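Audience Questions After Documentary Screenings: A Study of One Season at the Bremmont Cinema

Final project report, Documentary Exhibition module

The report covers post-screening discussions held at the Bremmont between September and March. It deals with how the sessions were run, what was asked, and how remote guests compared with guests in the room.
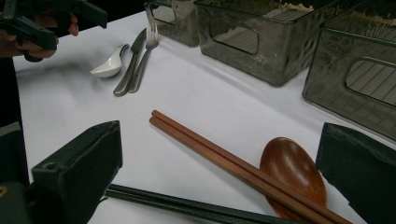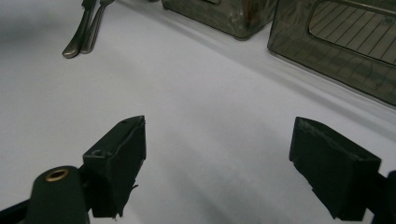
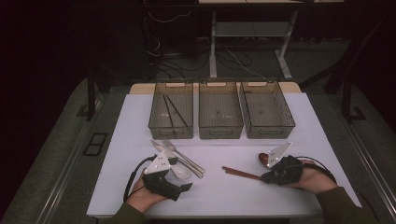
Report author: second-year student, Film and Media Studies
Role in project: session recording, coding of questions, analysis

1. Background

The Bremmont is a single-screen repertory cinema. Its documentary series, Brondum, runs through the fall and winter, and most titles in it are followed by a discussion with a director, producer or editor. The guest either attends or joins by video call. The call is shown on the main screen, and the sound goes through the house speakers.

Published writing on documentary exhibition treats the discussion mainly as promotion. Less has been written on what the audience asks. The project set out to record and sort the questions from one season and to test two assumptions held by the programming staff: that remote guests receive fewer questions, and that questions about money come mostly from film students.

2. Method

Twelve discussions were attended. Six had a guest in the room and six had a guest on a call. Audio was recorded from the back row with the cinema's permission, and a notice was placed at the door. Names given by audience members were removed during transcription.

Each turn at the microphone was entered on a sheet with the time, the length in seconds and the text of the question. A turn with two separate questions was entered twice. Comments that did not contain a question were kept but marked separately. The full set came to 129 entries.

Entries were coded under five headings:

Subject (the people or events in the film)
Access (how the filmmaker reached them)
Craft (camera, editing, sound, music)
Money and release (funding, distribution, rights)
Comment only

Coding was done twice, with two weeks between passes. Entries that changed heading on the second pass were discussed with the module tutor and settled one at a time. Most of these sat between Subject and Access. The question "Did his family agree to that?" was asked in nearly the same form at two screenings and was finally coded as Access both times.

A short paper questionnaire was left on the seats at four of the screenings. It asked whether the respondent had stayed for the discussion, whether they had wanted to ask something and did not, and why. There were 57 usable returns.

3. Results

3.1 Number of questions

Of the 129 entries, 60 came from sessions with a guest in the room and 69 from sessions on a call. The first assumption was not supported. The call sessions were slightly longer on average, and when the counts are adjusted for length the two types are close to equal.

The turns themselves differed. Questions to remote guests were shorter and were more often read from a phone or a piece of paper. Follow-up questions were less common. In the room, a guest could look at the person asking and invite more. On a call, the guest saw the auditorium through a laptop placed on the lectern and could not usually tell who was speaking.

3.2 Type of question

Subject was the largest heading at every session except one. The exception was Draltalura, a feature about a closed railroad town, where Craft questions led. The film has no narration and uses long fixed shots, and six people asked in different ways how the length of the shots was decided. The editor, who was the guest, answered the first in detail and referred back to that answer for the others.

Sebastian, a portrait of a retired ferry pilot, drew the most Access questions. The audience wanted to know how long the crew had lived on the island and whether the pilot had seen the finished film. Several entries from this session were hard to code because the person asking had visited the island and began with a long account of it.

Money and release was the smallest of the four question headings. The audio gives no reliable information about who was a student, and the second assumption could not be tested. A question on occupation should have been included in the questionnaire.

3.3 Questions not asked

Of the 57 respondents, 31 said they had wanted to ask something and did not. The reason given most often was that the session ended first. The next was that someone else had asked the same thing. A small group wrote that they did not want to speak into a microphone.

4. Technical problems on calls

Delay was present on all six calls. It was short enough to ignore when the moderator repeated each question and long enough to cause people to talk over each other when the moderator did not. Echo occurred at two sessions and was fixed by muting the lectern microphone during answers. One call dropped in November and was restored in four minutes. The moderator used the gap to take comments from the floor, and three of the entries marked Comment only come from that gap.

5. Limits

One cinema and one season were studied. The film and the guest changed at every session, and an effect of the call cannot be separated from an effect of the film. The recording position picked up the rear seats better than the front, and five turns could not be transcribed. They were left out of the count.

6. Recommendations to the cinema

Repeat every question into the microphone before the remote guest answers.
Move the laptop from the lectern to a stand in the center aisle, facing the seats.
Take written questions on cards at the door, and read at least two at each session.
State the end time at the start of the discussion.

The card system was tried in March after the last recorded session. Eleven cards were handed in, and four were read out. These are not part of the count above. The coding sheet and the blank questionnaire are in Appendix A, and the transcripts are held by the department.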